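From: Ok-hee Jang
To: Getix household list
Subject: Re: [getix-home] White things and the table

Dear all,

thank you for the quick answers to my message from February. I reply below to the point from Kairys, and I add the pictures of the corner with the green board.

Kairys wrote:
> I would not put white laundry straight on the table. Ours in Honidberg
> had oil in the wood, and it left yellow marks on a shirt. Do you
> sort in the basin, or do you spread everything out first?
> Also, which basin size did you choose in the end?

I prefer to take one piece at a time from the basin, open the sleeves, and only then fold. If I spread out everything first, I have no place left for the finished pile. About the oil you may be right. I have asked Alley what was used on the wood, and I wait for the answer.

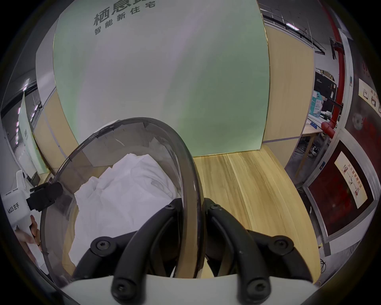
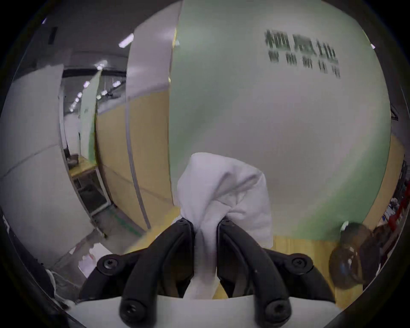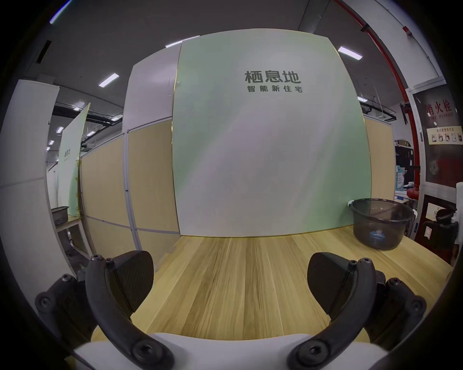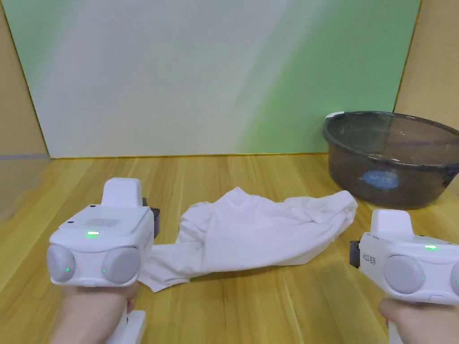

White cloth and the table with the wood grain. The third picture shows the board and the basins.

For the size, I took the dark one that you can see through a little. It was item 239 in the Alley list. The heavier one, 1002, is too deep for me, because small pieces stay at the bottom and I forget them.

One question remains. Does somebody know a simple way to fold a long sleeve so that it does not slip out when the pile is moved? I tried to fold it across the back, but with thin cloth it does not stay.

With kind regards,
Ok-hee Jang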